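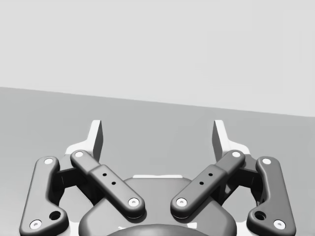 Vol. 8, No. 4

The Seven Minutes

I had never wanted to get up before sunrise for anything, and there I was at four in the morning in the parking lot of the Ballach cannery, wearing my cousin's good blazer, so excited I had put my shoes on before my socks were even out of the dryer. We were going to the Supreme Court! The state one, in Girden, but it has columns, and it has the word Supreme on it, and that was plenty for me.

The case was Caldeira v. Liltota Foods. Caldeira was Duarte Caldeira, who ran the labeler two stations down from mine and had the best handwriting in the building. Liltota was all of us, or anyway it was who signed our checks. The question, the whole question that had gone up through the hearing officer and the district court and the court of appeals, was whether lunch starts when you leave your station or when you get to the place where you're allowed to eat it.

If you have never worked at Liltota, you might think that's nothing. But you can't eat on the floor. You can't eat in the washdown hall. You have to hang up your coat and your hairnet and go through the boot bath and down the long corridor past receiving, and by the time you sit down in the lunchroom it has been seven minutes. Then it takes seven minutes to go back. They gave us thirty-one minutes for lunch, which everyone thought was a typo when the schedule went up, but it stayed thirty-one. The extra minute was a courtesy, according to the memo.

Duarte timed it. He timed it every shift for a whole winter, in pencil, in a green notebook with a rubber band around it, and he never made a speech about it or asked anyone to sign anything. He just wrote it down. In June he put on a tie and drove to the labor office with the notebook on the passenger seat, and when he came back on the evening shift he was still wearing the tie under his coat.

Anyway, the bus. Gilmartin Charter sent us one of the nice ones, with the curtains. I sat next to Duarte because I had brought the cinnamon rolls and he had brought the thermos, and we figured it out from there.

"Are you nervous?" I asked him.

"I don't have to talk," he said. "Did you know that? I asked her three times. I don't say one word."

"Not even if they ask you something?"

"They don't ask me. They ask her."

Her was Tincuța Toma, who was up front going over her papers with a flashlight, because the reading lamp over her seat was burned out and she wouldn't let anyone trade. She had been our lawyer since the court of appeals. Before that it was a man who kept calling Duarte "Edward." Ms. Toma had called him Mr. Caldeira from the first day, and she came out to the plant and walked the route herself, boot bath and everything, in a hairnet, with the company's lawyer walking behind her looking at his phone. She took eight minutes. "I have short legs," she told him. "Please put that in the record."

Oh, I loved her. I still do. I would have followed that woman into traffic court.

The road to Girden comes up over the ridge and then you see the river and the dome all at once, and people started standing up in the aisle to look. Somebody began singing and somebody else told them it wasn't even six. Duarte poured the last of the coffee into the thermos lid and gave it to me. He had cut himself shaving. I didn't mention it.

Inside, they make you whisper. There isn't a sign, but the ceiling is so high that your voice goes up and sort of stays there, so you whisper. The benches are like church benches with thinner cushions. A bailiff with a wonderful mustache showed us where to sit and told us no gum, no hats, no clapping. He looked right at me when he said clapping. I don't know how he knew.
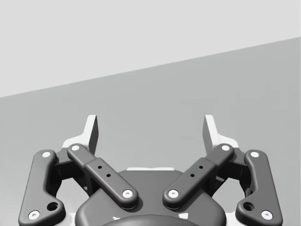

Gripper, gray ground

And then they came in through the curtain, all of the justices in a line, and everyone stood up, and I got goose bumps from my wrists to my ears. I'd only ever seen their pictures in the paper. One of them had a cold. One had brought her own pillow for her chair, a plaid one, and she gave it a good whack before she sat down. They were people! I don't know what I had expected, but I was so happy to see that pillow.

The company went first, on account of having lost the last time. Their lawyer was good, I'll say that. He had a voice like a radio. He said that everybody walks to lunch. He said that a person who works in an office tower waits for the elevator, and a person who works on a farm walks in from the field, and if the law had meant to count every step it would have said so. He said the word "workable" a lot.

The justice with the cold leaned into his microphone. "Counsel, can the farm worker eat a sandwich while he walks in from the field?"

"I suppose he could, Your Honor."

"Can your client's workers?"

There was a little pause – I had my hand clamped around Duarte's sleeve by then, and he let me.

"No, Your Honor. For reasons of food safety."

"So what are they doing, during the walk?"

"They're walking, Your Honor."

"For whom?" said the justice, and then he had to blow his nose, and I thought that was the finest question I had ever heard in my life. For whom! I wrote it on the back of my bus ticket.

Then Ms. Toma got up. She had to pull the microphone down. There is a light on the stand, green and yellow and red like a traffic signal, and when it turned green she waited a second longer than I could bear and then started talking as if she were picking up a conversation they'd all been having in the car.

She did not get to say much of what she had planned. They kept interrupting her! I was furious for her until I saw she was enjoying it. The justice with the pillow wanted to know where it would stop. If the corridor counted, did the parking lot count? What about the drive from home?

"The drive from home is theirs, Your Honor," Ms. Toma said. "They can stop for a doughnut. They can sing. They can turn around and go to the beach, and they'll be fired, but they can do it. Between the station and the lunchroom they can't stop, they can't sit, they can't eat, and they can't take the short way out. I've walked it. It's a very clean hallway."

Somebody laughed, and it was a justice, so I guess that was allowed.

"And how do we know it's seven minutes?" said the one on the far end, who hadn't spoken yet. He was the youngest and had a whole stack of paper in front of him. "The company's expert says it varies."

"The company's expert walked it on one afternoon," she said. "Mr. Caldeira wrote it down every shift. It's in the appendix. I would invite the court to look at the pages themselves and not only the summary."

The young one turned some pages. Then he stopped and turned back, and he held one of them closer to his face. "This is the notebook?"

"Yes, Your Honor."

"He noted the weather," the justice said.

"He's a careful man," said Ms. Toma.

I felt Duarte's arm go stiff. I didn't look at him. I looked straight ahead at the curtain with my eyes getting hot, and I thought about him in the lunchroom with his pencil and his soup, writing snow, snow, sleet, clear, while the rest of us fought about the microwave.

The light went yellow, and then it went red, and she said thank you and sat down. The radio-voice man had a little time left over and used it to say "workable" again. Then the chief justice said the case was submitted, and that was it! All those years, and it was over before my stomach had even noticed it was hungry.

Out on the steps it had gotten bright and windy. The reporters wanted Duarte, both of them, and he shook their hands and told them to talk to his lawyer, and his lawyer was eating one of my cinnamon rolls and held up a finger for them to wait. She said it would be months before we heard. She said you could never tell from the questions, that she had lost cases where they laughed and won cases where they yawned. I said I could tell. She said, very kindly, that I couldn't.

"What was the weather for?" I asked Duarte, while we waited for the bus to come around.

He thought about it. The wind had got hold of his tie and he was trying to tuck it back in.

"There's a window," he said. "In the corridor, by receiving. It's the only one you pass."

"I know the one."

"So I looked out of it."

The bus pulled up with its flashers going and everyone crowded toward the door, and Ms. Toma asked if the seat with the broken lamp was taken. It was past noon by then and we still hadn't had lunch. The driver said there was a diner on the way out of Girden that did breakfast all day, and how long did we want to stop for?

"Long," said Duarte, and he went up the steps ahead of me with his thermos under his arm.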